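Back from court at half past four, feet killing me, and Iolo had eaten the last of the soup. I'd meant to sit at the back and just listen, but the public seats were so full that I ended up squashed beside Mariann Fülöp, who had brought a cushion (very wise!).

It was only the bail hearing, so no evidence to speak of, but they do let things slip. Dénes Bozsik stood there in a borrowed-looking suit and said his name so quietly the clerk made him say it twice. The charge is that he took 777 customer files from Halász when he left, and sold them on to Galteck. His brother Zoltán is meant to be up next month for the same thing.

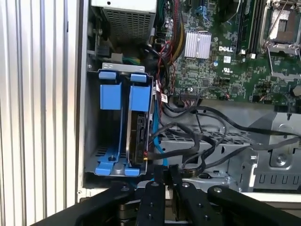
Sándor Balogh, who's defending, was better than I expected. He went on for ages about the office computers being shared and how anyone could have sat down at one. The prosecutor said the files were copied on a night when only Dénes had signed in, and there was a lot of talk about hard drives, which lost half the room. I pictured it as a proper old Dell tower with the side off and those bright blue plastic carriers in their metal cage, and after that I could follow it a bit better. Mariann was doing her shopping list by then.

Anyway, he got bail – 700 a month towards a surety of 1585, passport handed in, and he's not to go near the Halász building. His mother cried. I nearly did too, and I don't even like him much.

Must ring Mariann about a lift for the next one. Bus was 2 stops short again because of the roadworks.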